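Filed under: Home & Workshop > Paint, Polish & Finishes

28 February 2011

Print this page | E-mail to a friend

Repainting an old tabletop without tears

I've had a few e-mails asking how I did the table in the back kitchen, so I thought I'd put it all down in one place (and then I can find it myself next time!). It was a junk shop buy with a horrible orange varnish on it, and I'd been putting it off since well before Christmas.

First job, wash it. I know, boring, but you wouldn't believe what comes off a kitchen table. Sugar soap, warm water, an old flannel, then go over it again with clean water and leave it overnight. I stood mine by the back door with the heating on low and it was fine by morning.

Then sanding. Start at 120 grit to take the shine off and don't go mad, you only want a surface the primer can grab. If you've got a few dents, fill them now. I used the Mustwood filler in the small tub, which goes off quickly, so only scoop out what you need. Push it in proud of the surface, have a cup of tea, then sand it flush.

Primer next, one coat, thin. I was a bit heavy-handed along one side and had a run to rub down, so have a look from low down with the light behind it before you walk away. Once that's hard, give it a light going over with 400 paper and wipe off every bit of dust. A barely damp cloth does it, or a tack cloth if you're feeling flush.

Now for the colour. I went for a dark green by Valeveo, eggshell, and I'd better warn you that dark colours show EVERYTHING. Crumbs, brush hairs, cat. Stir it properly, right down to the bottom, for longer than you think. I put it on with a little foam roller (mine's a Plonel, but any will do) and then very lightly drew a dry brush along the length to lay it off. Keep going in one direction and don't go back over a bit that's started to drag. You'll be tempted. Leave it!

Two coats, with a whole day between them, and the 400 paper again in between. My second coat went on a bit late in the evening and I missed a patch at the end, so there was a third. 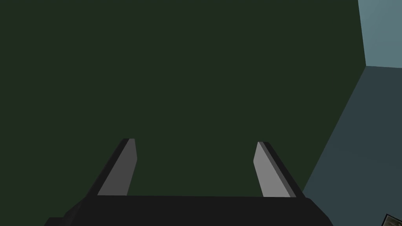

Give it a proper week before you put anything heavy on it. It'll feel dry long before that but it's still soft underneath, and a hot mug will leave a ring you'll be looking at for years. I put felt pads under the fruit bowl and the lamp as well.

For finishing off I like a thin rub of clear wax, but wait until the paint has hardened, so mine won't get done till March. Rollers can be wrapped tightly in cling film between coats, which saves washing them out every time. Leftover paint goes in a jam jar with the colour name on the lid. I've got a whole shelf of mystery jars from before I started doing that, and one of them might be the bathroom.

Comments (14) | Shared 384 times

Print this page | E-mail to a friend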